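Subject: Re: [vavbridge-shed] grey metal bins, keep or replace?

On Saturday, Sarmīte Rimkutė wrote:

> Hi all,
>
> I went through the storage end and I think we should talk about the grey metal bins before anyone orders more shelving. They are heavy, they scratch everything they touch, and small screws go straight through the holes in the bottom. Kütt have a plastic tub that is 700 mm long and would fit the lower rack. I can get five for $286 including delivery if we order before the end of the month.
>
> Also, can we please agree where the dustpan lives? I have found it in three different places.
>
> Sarmīte

Hi Sarmīte and everyone,

I'd keep the metal ones, at least for the bench. I had a proper look at them last night and my notes follow.

The sloping sides are the best thing about them. You can get a hand in without scraping your knuckles, and a broom head or a dustpan goes in at an angle and comes out again with no wrestling. The straight-sided tubs we had at the old place were a nuisance for anything with a handle.

The metal itself is sound. The surface is scratched and cloudy, and there's one with a badly flaked edge along the pale panel, but I couldn't find any give in it anywhere. I'd brush off the loose stuff and leave it. We've got most of a tin of Broltura primer on the paint shelf if somebody wants to do a neater job. I wouldn't paint the insides, as it would be scraped off again by winter.

The holes are a fair complaint. I put an 11 mm drill shank through one and it dropped straight in, so yes, anything smaller is going on the floor. My suggestion is that the bins are for things with handles, plus the dustpan, and fixings stay in the Ostix drawers where they're meant to be.
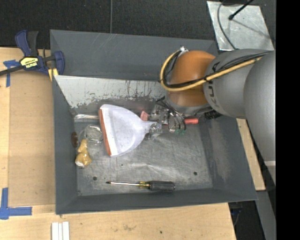
Sarmīte rang this morning to say she'd be happy with that so long as the bins stay off the good benchtop, and that she'd rather block the holes than tell people what they can put in. She suggested rubber bungs, or a bit of offcut mat laid in the bottom.

I prefer the mat. Bungs will get pushed out the first time a hammer goes in. There's a roll of the black ribbed stuff behind the compressor, and a piece could be cut for each bin with the edges left a bit short so you can lift it out and shake it. For the benchtop I'd stick felt under the corners, or just put a sheet of ply down and replace it when it gets ugly.

On the dustpan, the bench bin gets my vote. The white one with the rusty-coloured strip along the lip is light enough to sit on top of everything else, and that's where most of the mess is. The hook by the door can go to the long broom, which currently falls over whenever the roller door is opened.

As for the Kütt tubs, I've no objection for the lower rack. Rags, hoses and the camping gear would all do better in plastic. Could we order two and see how the lids hold up? Somebody would need to check the price per tub for a smaller order. It may not be worth it once the freight is added.

Things still to sort out:

- felt or ply under the bench bin
- whoever has the good tin snips, please bring them back
- labels, and whether we bother with them

I'll be in from nearly 5 on Saturday and can cut the mats then. If you have a bin at home from the last clean-up, drop it off before that and I'll do yours at the same time.

Cheers,
G.

--
vavbridge-shed mailing list
To leave the list, send a blank message with "unsubscribe" in the subject line.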